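Friday, late afternoon

Another day of collecting. The target for this task is 200 good runs and we finished at 74, with four thrown out at the start because I had the wrong task name in the log. I renamed the folder and started again from zero, so the 74 are all clean.

Both arms stayed up all day. I kept the tagged sheet flat in the middle and left the tray at the right, the same as in the Korken set, so that the two sets can be trained together later on. 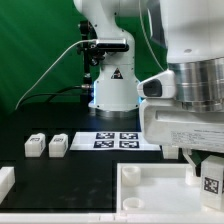
Posted by Oken

The white blocks are harder to learn from than I thought they would be. On the black table they show up well enough, but my own driving gets lazy after lunch and the paths come out longer. I watched some of the morning runs next to the later ones and the difference is plain. I may do shorter sessions next week.

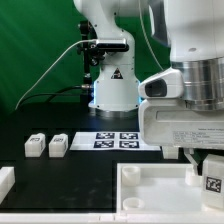 I also changed how I name the runs. Each one now gets the task, the session and a number, and the notes go in the same folder. The old Guvau set has 874 runs and hardly any notes, and I spent most of last November trying to work out which ones were usable. I don't want to do that twice.

Copied everything to the second drive before I left. On Monday I'll carry on from run 75.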